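Vimala Amin has heard the pitch for portion-control dinnerware many times, and she still isn't buying it. "You eat off a smaller plate, you lose weight. It sounds great," she said on a Saturday morning in Jundusstead. "Then people go back for seconds."

Amin ran a meal-planning class for 25 years. The latest product to land on her desk is the Otden set, 5 color-coded dishes priced at $191. The maker says users "naturally" eat less.

Less than what? Amin asked the company in August and got a brochure back.
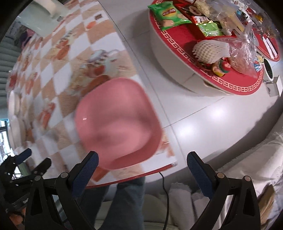 A plastic bowl on a patterned tablecloth. Amin says the one you own will do.

She doubts the colors matter much either. "I've read that blue kills your appetite, and I've read that red does. Pick one."

Her former student Sowmya Annamalai did try the set, and liked it for a month. Amin shrugs at that. "She was also writing down every meal. Which one helped? The company would like you to think it was the dish."

Asked what she would spend $191 on, Amin took a while to answer. "Groceries," she said. "And maybe a decent knife."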